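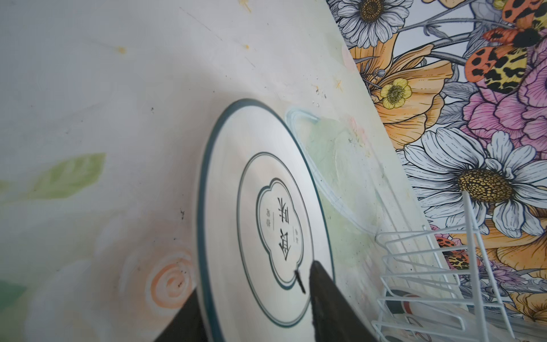 Wrist camera, teal-rimmed plate on its edge at the gripper

Subject: Code 602 on plates (bowls and cups are fine)
Product: Nuromus two-arm bench kit, dish rack program
Supplier: Madberg
Site: Gosselin workshop, trial unit
Opened by: Narendra Sengar
Status: Closed, with one item carried over

First message, 9:40 am

Hi all at Madberg,

Thanks for the quick call back this morning, and sorry for ringing before I'd written anything down. I promised a proper account, so get yourself a cuppa.

We've had the Nuromus kit on trial since early August and on the whole we like it a lot. Both arms home nicely, the wrist cameras come up every time, and the dish rack program had bowls going into the rack by the end of the first afternoon, which got a small cheer from the office. The trouble is plates. When a gripper closes on a plate and begins to tip it up, the arm will quite often stop partway and give me code 602. The manual says 602 is "grip uncertain, waiting for operator" and then moves straight on to 603, so I'm none the wiser!

What I've tried so far:

Restarted the controller, then restarted everything at the wall. No change.
Wiped the finger pads with the cloth that came in the box. Perhaps a little better for a few minutes, though I may have been hoping.
Swapped the left and right grippers over. The code turned up on both arms, so I put them back.
Ran the bowl program on its own. Not one 602.
Ran the clear cups on their own. Slow, but again not one 602.

We're using our own plates with a rim on them, a mixed lot from the kitchen, and I can't see that the colour makes any difference. The one with the teal bands and the big Chinese characters sets it off, and so does the orange-rimmed one.

I've kept the grip force at the value it was delivered with, which the screen shows as 36. I wasn't game to change it without asking. Is that a percentage, or newtons, or something else again? The screen doesn't say.

Cheers,
Narendra

Reply from Madberg support, 11:15 am

Hello Narendra,

Thank you for such a thorough write-up, and please don't ever apologise for ringing. The force value is a percentage of the gripper's full range, so you have plenty of room above it. We've asked for the unit to be printed beside the number in the next release. It has come up before and it's a fair complaint.

602 is raised when the motor current in the gripper and the finger position don't agree with each other. On a bowl or a cup the fingers close on something fairly thick and the two settle quickly. On a plate, the fingers can begin on the rim and then slide in toward the thinner part while the wrist is turning. The finger position changes, the controller wonders whether it has lost the plate, and it stops and waits for you. It's being cautious, perhaps more than it needs to be.

Could you please do three things, in this order, and run a batch after each one so we know which of them helped?

1. Under Gripper, Teach, run the finger zero again with nothing between the jaws. Do both arms.
2. Under Program, Plates, set "tilt speed" to Slow.
3. Only if you still see the code, raise the grip force in small steps. Please don't go straight to 100 with crockery!

It would also help to know what else is on the table during a run. The plate program plans its path around anything it can see, and a crowded bench can push the wrist into an awkward angle before it even begins to tip.

Warm regards,
Madberg support

Update from Narendra, 2:30 pm

Hello again,

Right, I've had my lunch and done my homework. You asked about the table, so here's how we have it laid out. The rack stands in the middle, between the two arms, with the green bowl upside down in the right half of it. The plates are over on the left arm's side, one tilted up near the rack and one lying down, and the three clear cups are further left again.

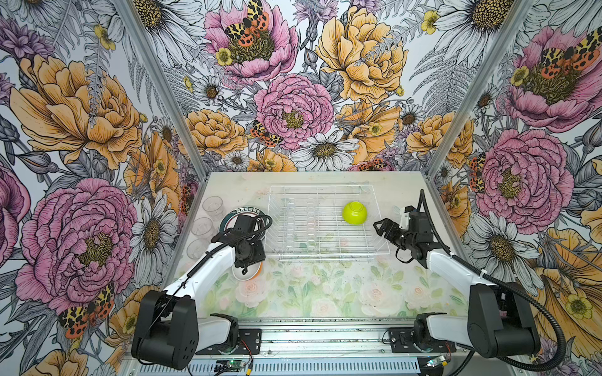 So it's a bit busy on that side, I'll grant you, and the right arm has the easier life of it. I left everything where it was for your three steps, as I thought moving the furniture halfway through would only muddle things.

Step one, the finger zero. Both arms did it without complaint. The left one shifted by 2 on whatever scale that screen uses and the right one didn't shift at all. I ran a batch of plates and still got the code, though less often than this morning.

Step two, the slow tilt. A big improvement! I stood there for around an hour feeding it plates — my colleagues were very patient about the washing up — and had the code just the once, on the teal one. I had probably set that down a bit crooked.

Step three I haven't needed, so the force is still where you set it. I'd sooner leave well alone with the good crockery.

Two small things while I have your ear. The slow setting doesn't survive a restart, and I had to put it back in by hand after switching off. And the message on the screen could be friendlier. If it said "check the plate, then press Continue" then anybody here could deal with it, and they wouldn't need to come and find me.

Narendra

Reply from Madberg support, 3:50 pm

Hi Narendra,

Lovely result, thank you. The shift on the left finger zero is on the large side, so please redo the zero once a week for the rest of the trial and jot the value down for us. If it keeps moving we'll send a replacement finger set at no charge.

For the setting that won't stick, press Save to Controller after changing it. Plain Save only keeps it until the power goes off. I know, two buttons with nearly the same name! Please give that a go and let us know.

When you have a quiet moment, try one batch with the cups moved off the table. It isn't urgent.

Update from Narendra, 4:35 pm

Save to Controller did the trick. I restarted twice to be sure and Slow was still there both times.

I'm happy for this one to be closed. I'll do the batch without the cups when the bench is free and add the numbers to our Zimwood ticket, where we're already comparing cycle times on the two kits. Thanks for being so patient with me, and please pass that on to whoever picked up the phone this morning.

Closing note, Madberg support

Fixed by redoing the finger zero and setting the tilt speed to Slow, saved to the controller. Grip force unchanged. Left finger zero to be checked weekly by the customer. Request for clearer 602 wording passed to Nuromus. Batch without cups carried over to the Zimwood comparison ticket.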